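Home server workshop: keeping a small hybrid cloud tidy

Retwood Notes, workshop tips

These tips are for readers who run one or two machines at home or in a small workshop and rent a modest amount of capacity from a cloud provider for the rest. They assume a hypervisor is already installed and that you can reach its management page. Most were collected while moving my own setup from Odotach, the old host under the bench, to Kereama, its replacement. Menu names vary between products, so I have kept to general terms.

Before you move anything

List every virtual machine, including those that are switched off. Machines that are switched off still occupy storage, and they tend to hold the one configuration file you will want later. For each, write down the number of virtual processors, the memory assigned, the disk size, the disk space in use and the network it is attached to.

The difference between disk size and disk space in use matters. My file server had a disk defined at 164 GB and used less than half of it. A thin-provisioned copy would have been small. The export tool wrote the full size, zeros included, and the upload ran through the night. Check whether your tool can skip empty blocks before you start, and if it can't, shrink the disk first.

Delete old snapshots. A snapshot isn't a backup. It is a record of differences held against a parent disk, and if the parent is damaged the snapshot is of no use. Long chains also slow down every read. Delete them one at a time, starting with the oldest, and wait for each merge to finish. On spinning disks this may take hours. Don't reboot the host in the middle of a merge.

Where to put things

Keep anything that serves the house at home: file shares, the print queue, name lookups, the heating logger. If the broadband fails, these should still work. Put anything that serves people outside in the cloud, so that a power cut at home doesn't take it down.

Some things sit badly in either place. Photo libraries are the usual case. They are large, seldom read, and expensive to pull back if the provider charges for outgoing traffic. I keep the working copy at home and a second copy in the cheapest storage class on offer. Read the retrieval terms for that class before choosing it. Some have a minimum storage period, and a file deleted early is charged to the end of the period anyway.

The bench

A server that lives in a workshop needs the same care as any other bench equipment. Keep it off the floor, away from the sander, and leave a clear hand's width behind it for the exhaust. Clean the intake filter monthly. Hold the fan blades still while vacuuming. Keep liquids on a separate table from anything with a mains lead. 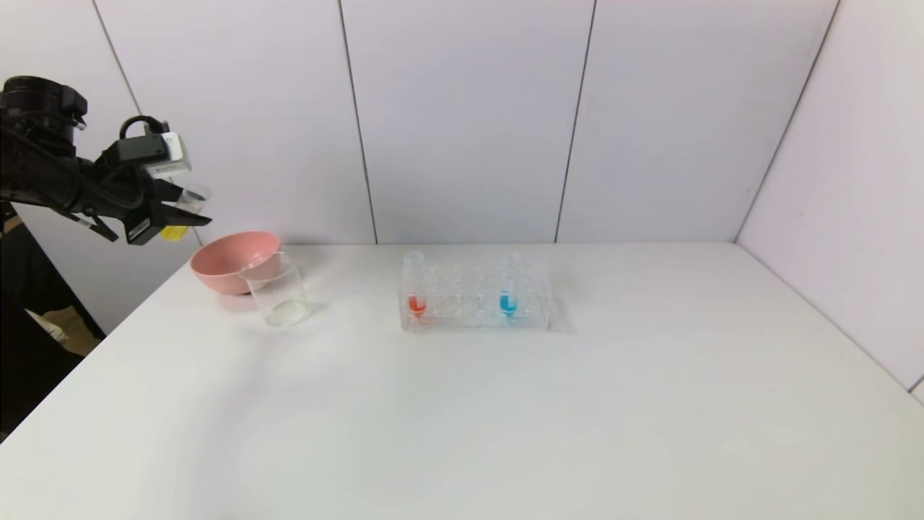
Clear plastic cup with yellow liquid, above a white tabletop.

Label both ends of every cable. Paper labels dry out and fall off near warm air, so use the wrap-around plastic sort. I write the port number at the switch end and the machine name at the other. Network cables and power leads should cross at right angles where they have to cross. Where they run side by side, leave a gap.

If you use an uninterruptible supply, test it under load twice a year. Pull the wall plug and time how long the machines stay up. Batteries lose capacity without showing any fault on the panel. Set the shutdown command to fire while there is still enough charge for every guest to stop cleanly, then for the host to stop after them. A supply that gives ten minutes is of little help to a host that takes twelve.

Connecting the two sides

Use a site-to-site tunnel between the home router and the cloud network. Opening individual ports for each service is quicker on the first day and harder to keep track of afterwards.

Choose address ranges that don't overlap. Many home routers use the same default range, and so do many cloud templates. If both sides use it, traffic for the far side never leaves the near one, and the symptoms look like a firewall fault. Change the home range before building the tunnel. Printers and cameras with fixed addresses will need to be changed by hand.

Set the tunnel's packet size slightly below the default. Encapsulation adds bytes to every packet, and packets that no longer fit are either split or dropped. The usual sign is a connection that opens normally and then stalls on the first large transfer. Remote logins work and file copies hang.

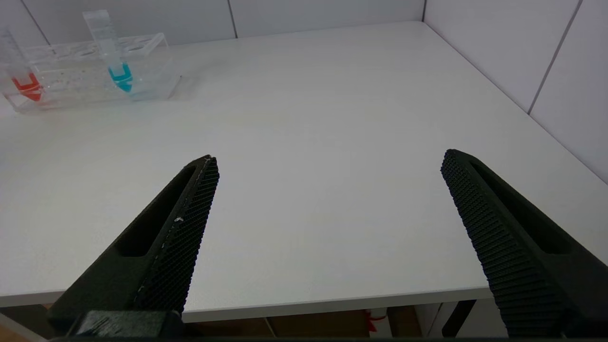 Name lookups deserve a separate check. Run one resolver at home and one in the cloud, and have each forward to the other for names it doesn't hold. Test from both sides with the tunnel up and again with it down. With it down, local names should still resolve at once. If they take several seconds, the resolver is waiting on the far side before trying its own records, and the order needs changing.

Memory and processors

Assign less than you think is needed and raise it after a week of measurements. A guest with too many virtual processors may run slower than one with fewer, as the host has to find free time on several cores together. Most household services are content with one or two.

Memory ballooning is useful on a crowded host and a nuisance on a quiet one. I leave it off for databases. For everything else I set a floor at the level the guest uses when idle.

On Kereama I reserve 4 GB for the host and never assign it to guests. The figure suits that machine. Yours will depend on the storage layer, and file systems with large read caches want considerably more.

Backups

Keep one copy on a different machine in the house and one outside it. Encrypt the outside copy before it leaves. Store the key somewhere other than the server being backed up. A printed copy in a drawer is acceptable.

Restore something every month. Pick a guest, restore it under a new name on an isolated network, start it and open a file. Eleni Softić, who shares the rented side of this setup with me, keeps a sheet with the name of the guest, the time taken and any error shown. Her sheet found that our backup job, named Plonislow, had been skipping a mounted volume containing 3,767 files. The job log reported success throughout, as the volume had never been on its list.

Schedule backup jobs so that they don't start together. Two jobs reading from the same disk take longer than the same two run in turn.

Watching the bill

Set a spending alert at 80 per cent of what you are prepared to pay. An alert at the full amount arrives too late. Check whether the alert stops anything. In most cases it only sends an email.

Look for these on the first bill after a move:

Disks left behind by deleted machines
Reserved public addresses not attached to anything
Snapshots kept by a default policy
Test machines left running over a weekend
Traffic between two zones of the same provider

Switch test machines off on a timer. Mine stop on Friday evening and have to be started by hand. Note that on some services a machine shut down from inside the guest is still charged for, and it has to be stopped from the provider's console.

Updates

Update the host first, then one guest of little importance, then the rest. Read the release notes for changes to the virtual hardware version. Raising that version is usually easy and lowering it is often impossible, so a guest you may want to move back to an older host should be left where it is. Odotach can't run anything at the current version, which is why the print queue has stayed on the old one.

Keep the installer for the version you are leaving until the new one has been through a full backup and a test restore.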